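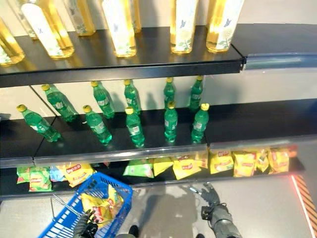 Vindbridge Shelf-Picking Kit

Home | Builds | Parts | Forum | Cart

A two-handed shopping setup for your garage or shared shop – one hand holds the basket, the other reaches for the shelf. We love this one! Chip bags are the fun part: they crinkle, slump and lean on each other, so start there and save the tall bottles for later.

In the kit:
– two jointed black grippers with wrist units
– Beline control board, 24 V
– 24 printed brackets, plus spares
– Calenetti cable set

You supply the robot, shelving and snacks. Next batch ships in September.

Price: $2,238

Shares 24 | Comments 1,280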